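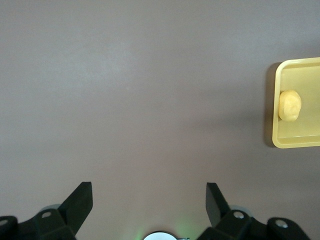
Slide 1. Wrist view: open gripper, yellow tray, one lump of dough

Morning everyone! Start with the dough, let them look at it for a few seconds before talking.

This is what the policy sees. It gets no overhead view and no map of the table, so if the tray is right over at the side like this, that's what it has to work with. I love these views. You start leaning your head to follow the arm.

Say who did the work: Hưng Đàm ran the collection, Rigoberto Bermúdez wrote the replay tool (we call it Cornora, ask him why at the break).

The numbers. We recorded 1,653 episodes by hand control and kept 1,000 for training. Another 264 are held back for testing and we don't touch them, however tempting it gets in July when the scores go flat. The rest had dropped frames or a wrong label.

Pause here for questions on labelling, there are always some.

Next, why we vary the start position so much. Our first set had the tray in the same spot every time and the model learned the spot! Lovely curves, hopeless arm. Now we shift things between episodes, and the operators swap every 2 hours so we don't end up copying one person's habits.

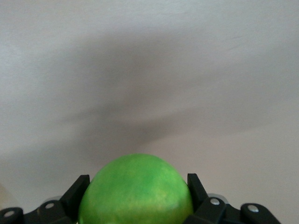
Slide 2. Round green object between the fingers

Completely different problem from dough. Point at the fingers, one on each flank, and at how much of the object drops out of view below. The model has to judge a grasp from the top of a green dome, which I think is brilliant fun to train on.

Mention that we label the grasp at first contact and again at release.

Then over to Hưng for the replay demo. Laptop is already on the second input.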